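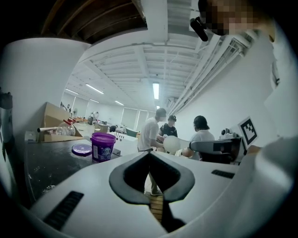
Fitriani Lumbantobing asked at the Monday meeting whether the second hand-held gripper should be ordered before the arm's service contract is settled, and was of the view that it should not. Her point was that the contract renews in November whatever we decide, and that the gripper can wait for the remainder.

Entry, equipment planning, continued from the previous page.

Quotations received so far:
Setora - hand-held gripper, one unit, 1,406 excluding delivery. Valid until the end of the month.
Arkard - replacement finger sets, sold in packs of 20. A smaller quantity has been requested. No reply yet.
Onelberg - annual service for the arm, around 1,000. Travel is charged separately and the amount is not stated.

Escobar has been asked to quote for the gripper as well, as purchasing requires 2 written offers for any item of this size. The request was sent at 10.15 and acknowledged the same morning.

Work with the arm and the white ball continued on the main floor during the afternoon. The printed marker board is to be entered in the budget under consumables and the sensor unit under capital items. Last year both were placed under capital, and the line had to be corrected after submission.

Storage has not been costed. A lockable cabinet for the grippers should be added to the request, together with spare cables and one further battery charger.

Decision on the order: the service contract is to be placed first, as proposed. The gripper remains on the list as priority two and will be reviewed once the Escobar offer is received. Setora to be asked whether the price can be held for a further month.

Outstanding: delivery charge (Setora), travel charge (Onelberg), pack size (Arkard). Cost code for the cabinet to be confirmed with purchasing.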